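Category: Club News / Meeting Minutes

Grastirero Electric Drivers' Club, minutes, 2025-03-26

Hi all, I'm doing the minutes again (Everaldo still has the good notebook, so these come from my phone and the back of a parking receipt). Present were Valdir, Kimutai, Katsuhiko, Everaldo and me, Sebastião. Valdir ran things and we got going a little late, after everyone had finished looking at Katsuhiko's new tires.

Minutes of the December meeting were approved, with one fix. I'd written that the Meltidov wagon has a heat pump in every trim, and it's only in the top two. Sorry, Kimutai!

First up was the Meltidov plug-in. Kimutai has had his for 1323 miles now and he loves it, mostly. He's charging at home overnight and doing nearly all his errands on the battery, and the engine only wakes up on the highway or when he floors it getting onto the ramp. His gripe is the dashboard, which keeps dropping him out of Saver mode every time he restarts the car. I asked if he'd tried the dealer, and he has, twice. They told him to wait for the next software update and gave him a keychain.

We then got stuck for a good while on range. Everaldo drove to Lins and back on one charge, 241 miles, with the heater on low and a coat over his knees. I was impressed, I have to say. Valdir wanted to know what speed he'd kept to and Everaldo went a bit vague on us.
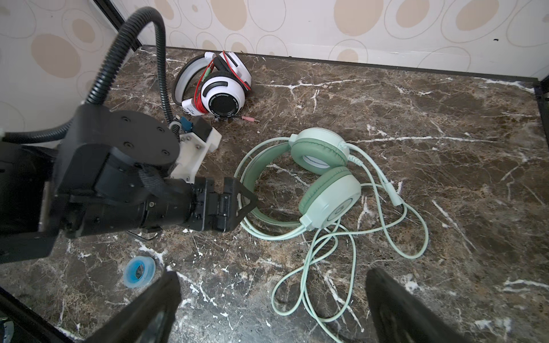 Katsuhiko said he wouldn't read too much into one trip, and that he'd like to see the same drive done in both directions on a cold morning before we put any number on the website. Fair enough, I thought, and so did Valdir. Everaldo is going to do it again and write down his speeds this time.

Next was the home charger group buy. The price we've been quoted is $329 each if we order together, cable included, installation not included. Four of us are in. I'm still thinking about it because my panel is ancient and I don't want to find out what else needs replacing. Valdir needs a yes or no from me before the next meeting, and yes, I've put it in my calendar.

Dues came up, briefly. We agreed to leave them alone and put $100 toward the spring drive for snacks and the permit for the parking lot. Kimutai will call about the permit. Katsuhiko asked whether gas cars can come along on the drive, and we voted four to one that they can (I won't say who the one was, but he owns the Meltidov).

Any other business: Valdir has a set of winter floor mats going free, they fit the older hatchback. Text him if you want them.

Next meeting same place, and I'm bringing the coffee.

Sebastião

6 shares | 3 comments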